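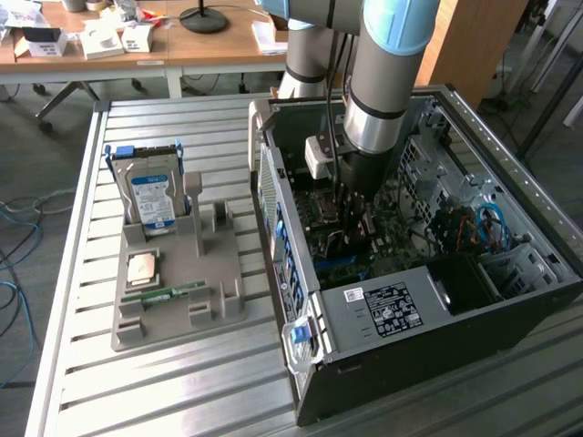 Status: read this before using the September split. Last edit Sat 18 July, Oğuzhan Karaca.

# jilska-reassembly

Logs and video from the Jilska cell, where an arm works on a desktop tower lying on its side. Parts (CPU, RAM module, hard drive) wait in a printed fixture next to the case. There are 903 episodes. 559 are clean. The rest are affected by the fault below or were stopped by the operator.

## Known fault: wrist force offset

The force reading drifts after long runs. Past 600 N·s of accumulated contact, the controller stops re-zeroing and the arm presses harder than commanded. On RAM insertion this gave over 35 N of extra downforce. One board cracked near the slots and was replaced. No one was hurt.

Cause: the Radeck driver skips the tare call if the gripper reports "holding" at the end of an episode. The gripper reports "holding" when its fingers are jammed against the drive cage, so the two problems tend to show up together.

## What to filter

- `tare_ok = false`: drop for any force-based training. Video is fine.
- `estop = true`: the episode ends early. The last frames may include a person's hand.
- `part = cpu`: forces are valid, but placement labels were redone by hand.

```
python filter.py --tare-ok --no-estop
```

## If you run the cell

Update the driver first. Open the gripper and check that the wrist reads near zero before every RAM episode. Keep hands out of the case until the drives are off; the software pause does not cut power. Check the cables along the arm for slack too.

## Open

- Wuseo loader ignores `tare_ok`
- Baumgart export has the wrong sign on Fz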